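Workshop notebook – Jun 2, 2023
Two bins for the sorting corner, gray and yellow-green 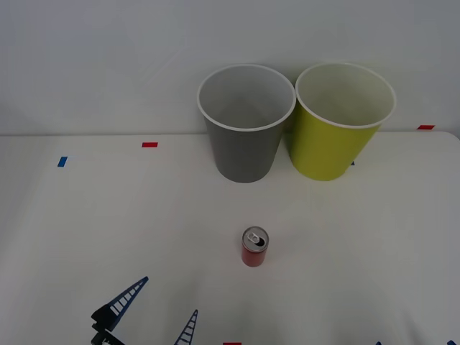

Where we are

So happy to get the bins up on the white table at last. I had them stacked under the bench since the Posberg trip and kept thinking they were too big for the job. They look great side by side! Same shape, nearly the same size, and the two colors are so far apart that I can tell them from the doorway without my glasses.

Plan is still the one from Meredith: gray takes general trash, yellow-green takes cans and bottles. No lids for now. Nives Valentini wanted swing lids from the start and I was on her side until I tried throwing things at one (the old beige bin, rest in peace). A lid means two hands or a dirty elbow, and people with a coffee in one hand just leave the can on top.

Mouth and rim

I love the wide oval mouth. You can drop a can in from nearly any side. The pale rim does more than I expected too, it gives your eye something to aim for, especially on the gray one, which would otherwise melt into that wall of ours. If we ever paint the wall, keep it light.

With the bins pushed together the rims meet but the bases don't, because of the taper. So there is a gap down at table level. Good for getting a cloth in there. Bad if somebody drops a bottle cap, it goes straight between and stays there till cleaning day. Try them a hand's width apart next time and see if it bothers anyone. My guess is people will like them touching, it reads as one station.

Liners

This took up most of my morning. The Granari liners (box of 20) fit over the rim but bunch up on the long ends of the oval. Folding the extra back under itself helps. The Brekerby ones are thinner and cling better, but I tore two just by pulling them on too fast. Slow hands!

Things I tried with the Granari liner:
Plain fold over the rim – slips when anything heavy goes in
Fold plus a knot at one end – holds very well, looks a bit scruffy
Fold plus the big rubber band from the mail tray – holds, neat, but the band will vanish in a week

Going with the knot. Yellow-green may not need a liner at all if we rinse it out on cleaning day. Cans come with dribbles, though, so I want to see what the bottom looks like after a week before I promise that to anyone.

Cans

Using a small red can for the tests, the short kind. I wanted something little because the old complaint was that small stuff gets lost in a big bin and nobody feels like fishing it out. Fair complaint. I reached down to the bottom of the yellow-green one and got as far as my armpit, which is fine for me and no good for anyone shorter. Tipping it works much better. It is light enough to tip with one hand when there are only a few cans inside.

Noise: an empty can going into a bare bin is LOUD. Kind of cheerful, to be fair. With a liner it is more of a thud. Ask the people by the window which they would rather live with.

Labels

Not yet. I want to run a while on color alone. At the Meredith site they put up a sheet with 202 words on it (I did count, I was waiting for a bus) and I never saw a single person read it. If we do need something, one word per bin, big letters, on the front and low enough that the liner doesn't hide it. Masking tape first, proper stickers later. The rounded base makes the bottom part awkward for anything flat, so stay in the middle.

Floor or table

Table for now so we can all poke at them. They'll go on the floor by the sink in the end. Measure that spot again before moving anything! My note from last time says 159 cm free but I didn't write down if that was with the mop bucket in or out.

To do
Get a second box of the Brekerby liners and try again, gently
Bottle test, tall ones, and see if they stand up inside or fall over
Ask Nives if she still has the leftover masking tape
Wash the beige bin and find it a new life, it would make a lovely umbrella stand
Write to Posberg for the price on two more yellow-green, for September

Later, same day: Nives came by and is fully won over by the green. Wants a third one for paper. Blue, she says. Wrote it on the board.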